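Custom Koozies from Studness: My Review After Two Orders

I've now ordered from Studness twice, and I like them enough that I wanted to write the whole thing up for anyone else who is stuck comparing promo printers at midnight. The first order was 275 can coolers for our family reunion in July. The second was 1000 of them for the street fair our shop takes part in, which felt like a wild number to type into a box on a website!

Ordering first. You pick the cooler style, then the color, then you upload your art or ask them to draw something. I can't draw at all, so I sent a blurry scan of my grandmother's handwriting and a note that said "can this go inside a sunflower?" They came back the next morning with two versions, both lovely, and one of them had cleaned up the handwriting without making it look like a font. I asked for a thicker stem and a warmer yellow. Got it the same afternoon. No fee, no sighing, no "per our policy."

The proof page is my favorite part of the site. It shows the cooler flat, with the fold and the stitching marked, so you can tell if your text is going to land on a seam. I have been burned by this before with another company (a whole box of coolers where the last letter of our street name wrapped around the side and vanished). Studness flags it in red and you can nudge the art over yourself.

Now, the coolers. There are two materials. The foam one is called the Obi and the stretchy one is the Tralari. We got the Obi for the reunion and it's a good, plain, cheerful cooler. It folds flat, so it mails well in a padded envelope, and we tucked one in with every invitation. The print is crisp and the colors came out very close to what I saw on my screen. It's thin, though. On a really hot day your drink will be warm before you get to the bottom, and if you set it down empty in a breeze, off it goes across the lawn.

The Tralari costs more per piece and I think it's worth it. It's thicker, it has stitched edges all the way around, and it fits a regular can snugly while still pulling on over a glass bottle if you wiggle it. I've washed mine over and over on cold and the print hasn't cracked. The one I keep in the car has had coffee, sunscreen and something sticky on it, and it came out of the wash looking fine. My only real complaint is that the dark green is much darker in person than on the site, almost black indoors. Ask for a swatch if green matters to you. They'll mail one for free, which I learned too late.

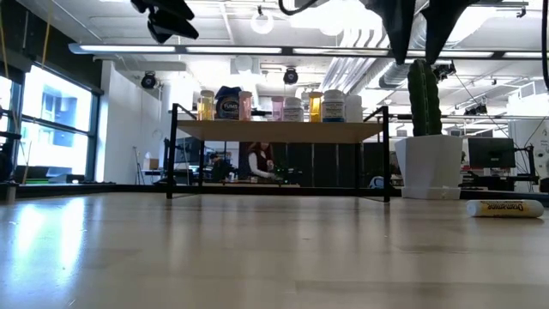

Shipping was quick both times. The reunion box came on a Wednesday, two days ahead of the date they gave me, and the big order arrived in sturdy cartons with the count written on the side of each one. Everything was bundled in stacks with paper bands, so handing them out at the fair was easy. I did find a few with the art printed a little crooked. I sent a photo, and they mailed replacements plus a handful of extras without asking for the bad ones back.

A few small things I'd change. The price calculator doesn't include the second side until you reach the cart, so your total jumps at the end if you're printing front and back. The chat window closes if you switch tabs, and you lose what you typed. And I wish they sold a slim can size in the Tralari, because half my cousins drink seltzer now and their cans slide right down inside the regular one.

I priced the same job at Dritorer before the second order. They were a bit cheaper on the plain foam, but they charge for art changes after the first round, and I know myself, I always have changes. If you have finished artwork and you're sure about it, they might suit you fine.

I'm already planning the next batch. Orange this time, Tralari again, with the sunflower a little bigger and the year on the back.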